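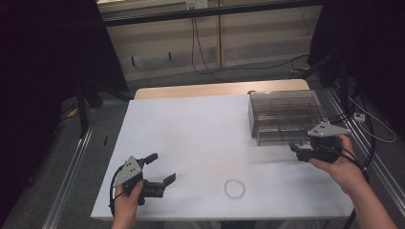

A bead bracelet and a divided storage box on the white table at Lomance.

I had been meaning to visit the Lomance workrooms ever since my sister came home from their winter fair with a necklace she has hardly taken off, so when the postcard arrived saying they would open their doors on 25 March 2019, I moved a dentist appointment and went. It was a Monday, which I thought was a strange choice for an open day, but the parking lot was already full when I got there and I ended up leaving the car two streets over, beside a tire shop with a very friendly dog.

Lomance is on the second floor of what used to be a glove factory. You go up a wide set of stairs with the treads worn down in the middle, and at the top there is a coat rack, a table with name stickers, and a smell of coffee and warm radiator. Aisling Lenihan met us there. She started the business with her cousin, in her cousin's garage, and she has the kind of voice that carries to the back of a group without ever seeming loud. She told us we could touch nearly everything, and that if we spilled beads we should stand still and shout.

We began in the stockroom, and I could have stayed there until closing. The shelves run to the ceiling and hold the beads by color first and size second, so that you walk through a sort of slow rainbow from the door to the window. Aisling said they keep 692 kinds at the moment, and that the number goes up every time she lets her cousin place the order. The glass ones come mostly from a supplier called Saengthong, and they arrive strung on cotton thread in bundles tied at the end like little brooms. A woman in our group asked whether anyone ever used them straight off the bundle, and the answer was a very firm no. Everything gets taken off, rinsed, dried on towels, and looked over. I had no idea there was so much laundry in jewelry.

From there we went along the hall to the big room, where the benches are, and then to the smaller one at the back where bracelets are checked and put away. That was the room I liked best. It is quieter, and it has the white-topped table with the strip of pale wood along the far side. I took to that table right away. I do my own beading at home on the kitchen counter, which is speckled, and I have lost more seed beads to that counter than I care to admit. On a plain white top even a ring of small clear or whitish beads has a chance of being seen, and the bracelet lying there when I came in was just that, a simple closed circle with the white showing through the middle. I would wear it every day of the week.

Aisling explained how they go over a bracelet. It is laid down flat and looked at as a circle, and if the stringing is too tight it will not lie properly – it puckers and wants to stand up on one side. Too loose and you see thread between the beads. Then it is turned over and the knot is looked for. She said a good knot should take you longer to find than it took to tie. After that comes a gentle pull over the fingers, and only then does the bracelet go away into a compartment. She passed around a few of the failures for us to try, and I was pleased to spot a loose one before she told us, although the gentleman next to me says he spotted it first and perhaps he did.

I have to say a word about the storage box too, because I came home and started looking for one the same evening. It is see-through plastic in a smoky gray-brown, with dividers inside, so you can tell there are compartments without lifting anything. I had always bought the perfectly clear kind. The smoky sort is so much easier on the eye, and I think it would look very nice on a shelf next to books. Aisling's advice was to give each bracelet its own compartment, even if it seems wasteful, since two strings of beads left together will find a way to knot themselves overnight. I have a drawer at home that proves her right.

There was a break after that, with coffee and a lemon cake that somebody had cut much too generously (I had two pieces). I got talking with a couple who run a gift store called Mumex, up near the lake, and they told me they had sold out of Lomance bracelets before the holidays and had been waiting on more ever since. They had come mainly to ask about colors for summer. I think they went home with a promise and a bag of samples.

The last part of the visit was a short class at the long bench, where each of us strung a bracelet to keep. We used a waxed thread called Skinier, which is thinner than what I am used to and took me three tries to get through the needle. The beads were already portioned out in saucers, 70 to a person, and you were meant to stop when the saucer was empty. Mine came out a little large. Aisling had a look, slid it over her hand and back, and took off a few beads from the end before showing me the knot again, slowly, twice. It is on my wrist as I type and it has not come undone yet.

A few practical notes for anyone thinking of going. The next open day is planned for June, and you do need to write ahead for a place in the class, though the tour itself is open to whoever turns up. The stairs are the only way up, as the freight elevator is not for visitors. Wear short sleeves, or sleeves that push up, as cuffs drag beads off the bench like you would not believe. There is a small sale shelf by the coat rack with seconds on it, and they take cards now. I bought two strands of green glass and a pair of earrings for my sister, who has already asked whether I got a receipt in case she wants to exchange them for blue.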